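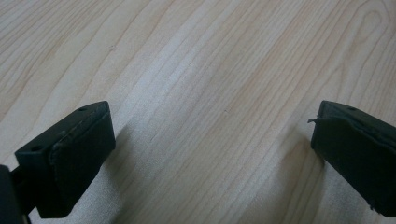 Pale wood grain, with a small knot mark in one of the broader bands.

Wood grain figure is the pattern that shows on the face of a board or panel once it has been cut and smoothed. It is a familiar sight on light-colored tabletops, where a pale finish leaves the brown lines easy to follow, and many people who have sat at the same desk for years could probably draw their favorite swirl from memory.

Cathedral figure

The best-loved pattern is the cathedral, named for its likeness to a tall pointed church window. It appears when a log is sliced so that the cut runs along the growth rings at a shallow angle, and the rings come out as nested loops, arches and long rounded tongues. Toward the sides of the same sheet the lines usually straighten into stripes – woodworkers call this straight grain – and the two kinds often sit happily side by side on one surface.
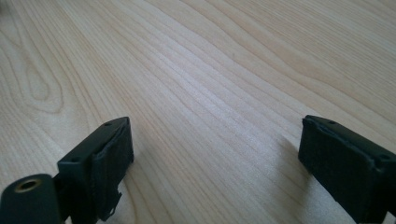 Nested loops at upper left, giving way to straighter stripes toward the right.

Small knots, flecks and darker streaks are common too. Older furniture makers tended to hide them on the underside, but tastes have softened a good deal, and Francine Gosselin's handbook for the Dasbridge woodworking school kindly calls them "the freckles of the board."

Light and finish

A smooth finish changes how the figure looks from one chair to the next. Daylight falling across a satin top leaves a soft sheen, and within it the grain fades without quite disappearing. Walk to the other side of the table and the bright patch moves along with you.

Use in work tables

On work tables the grain is often laid horizontally, from the sitter's left to right, and the corners are rounded to be gentler on sleeves and elbows.
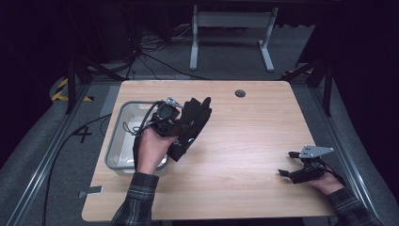 A round grommet hole near the back edge is another common feature, letting cables pass down through the top, and a cap keeps pencils from following them. Printed wood patterns are also widely used on tables of this sort, and telling them from real wood takes some patience. Garnet Simard suggests looking for the same knot twice, and then checking whether the lines carry on over the edge.

See also: Veneer; Growth ring; Desk grommet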